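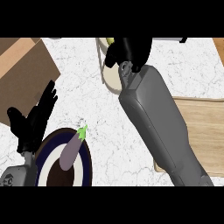 The guest house at Bovdale, and a few words on the long way round

Several of you have asked how our trip north went, and as I am never short of something to say on the subject of going away, I hope you'll put the kettle on and bear with me.

We set off in November, when everybody told us we were daft to, and I'm so glad we didn't listen. The roads were quiet, the bracken had gone that lovely rusty colour, and we only got properly lost once (just beyond Pultham, where the signs seem to have been put up by someone who already knew the way). We had meant to do the whole drive in a day, but by 4 o'clock the light was going and neither of us fancied the pass in the dark, so we rang round for a bed and ended up at a guest house in Bovdale that I had never heard of before and now can't stop telling people about.

It has 8 rooms and it is run by Llinos Prydderch, who took it on from her aunt and has changed very little, bless her. You get a real key on a great lump of a brass fob. There's a bell on the desk, a shelf of paperbacks you can swap, and a visitors' book going back years and years. I sat up far too late with that book! One couple had come every spring for their anniversary and written the weather down each time, and a gentleman called Raju had filled a whole page with directions to a waterfall, with little arrows. We followed them the next morning and they were spot on, right down to the gate that has to be lifted before it will swing.

Supper was a leek and potato pie, and there was a second helping for anyone who looked as if they might want one. At the next table was Ihor Kostiuk, who was cycling from coast to coast with a dog called Anton in a trailer behind him. Anton had his own blanket and a far better sense of direction than we did, according to Ihor, and slept through the whole meal with his chin on my husband's boot. We have had a postcard since, so we know they got there.

A few practical bits for those of you who like to plan. The guest house doesn't take bookings online, so you do need to telephone, and it's best to try in the evening. Parking is up to 100 yards down the lane and it's steep, so pack an overnight bag and leave the big cases in the car. Dogs are welcome in the downstairs rooms. There is hardly any phone signal, though you can get a little by the church wall if you need to ring home.

We came back by the coast road and took two days over it, stopping whenever we saw a café with its lights on. If you have been anywhere nice yourselves, do write in and tell me, and send me the name of the place if it still gives you a proper key. I'm keeping a list for the spring.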